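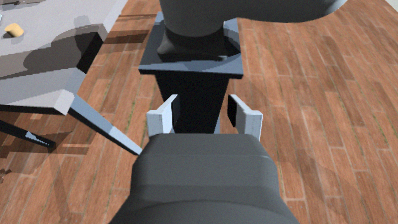

21st August – floor oil trial, second coat

Picked up again on the test panels for the Parketti job. First coat of Plirnex went on in July and has had plenty of time to harden. Panels are the offcuts from the back room, same batch as the boards going down in the Fung house, so the colour should carry over.

Rubbed down with the grey pad by hand, no machine. Vacuumed, then wiped with a cloth barely damp with white spirit. Left them until the smell had gone off.

Weighed out 149 g of oil for the set and stirred in the hardener. Spread with the steel blade this time instead of the roller. Much less waste, but slow at the ends where the grain lifts. Buffed off after the wait given on the tin. Panel 7 still had a sticky patch near the knot, so I went over it again with a clean cloth. That panel drank more than the rest the first time too.

Rags laid out flat on the concrete outside. Please don't put them in the bin by the door, even when they feel dry.

Notes on colour: the two coat panels are warmer than the single coat ones and show the saw marks more. I prefer one coat in daylight and two under the lamps. The Madent hardwax sample looks yellow next to both. I would drop it.

Water test on the July panels: a wet glass left overnight gave a ring on the Madent and a very faint one on the single coat Plirnex. The ring on the Plirnex went after a rub with a dry cloth. The Madent ring is still there.

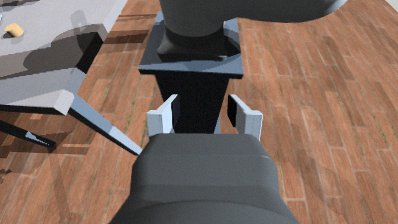

Fung asked on the phone whether the second coat could be skipped in the bedrooms, as they walk about in socks up there and would rather have the paler look. I said I would do the scratch test first and ring back. It would save a day upstairs, though the landing has to match the hall, so that stays at two whatever happens.

Price so far is 355 for oil and pads, not counting the blade. The blade needs its corners rounding before it goes near a real floor – it left a line on panel 2 that I can feel with a fingernail.

To do:
Scratch test on all panels once the new coat is hard
Order more grey pads
Ask Parketti if the skirting is going on before or after us
Label the backs of the panels properly, the pencil is rubbing off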